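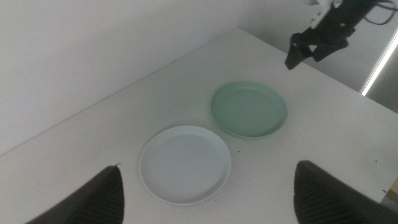

Issue 21

Stop buying the bigger arm

Every August somebody at our shared shop gets a robot arm going, and every August the first thing they say is it needs more torque. It doesn't. You are moving plates. Two plates on a white table and a pair of ridged fingers, what do you need torque for.

I spent $1,310 on my first build, most of it on Ondico servos I had no use for. The second one came in at $1,175 and would have been a lot less if I had been smart about the base. Guess which one can pick up a dish. The second. Softer, slower, cheaper motors -- and I put the time into the fingers instead.

Fingers are the whole job. People treat them like the trim on a house, print whatever came with the Kevex kit, screw it on and go back to tuning. Then they wonder why the rim slides out. Well, the tips are too fat. A dish gives you one good place to hold it and thats the edge, so one finger goes in, one stays out, and both have to be thin enough to get there without shoving the thing across the table.
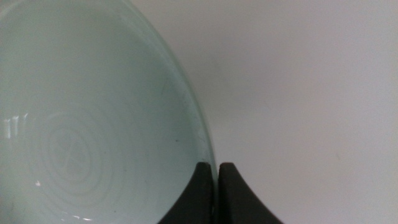
Fingertips at the rim of the pale green bowl.

Glazed stuff is the worst. Shiny, round, light bounces all over. A wrist camera sees white on white and a couple of glare spots and has to find an edge in that. So use shiny bowls from day one! Everybody trains on foam blocks because foam blocks are easy, then they act betrayed by a cereal bowl. Start with the hard dish. Twenty tries on a real bowl taught me more than a month of blocks did, and I had good lighting too, which most home shops dont.

Same goes for software. I ran Issahaku for a while, then Bornex, and the bowl did not care. Move the camera closer to the fingers. Slow down over the last inch. Free, both of them.

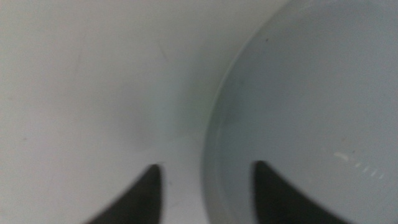
Abilio Benítez wrote back that I'm being unfair to the torque crowd. His point is that a strong arm running at a fraction of its limit stays cooler and holds position better, and that a weak one sags at full reach -- which mine does, fine. He says buy strong once and file the fingers down later. Maybe so. But he never gets to the filing part, does anybody? Spend the first weekend on the tips, then come talk to me about motors.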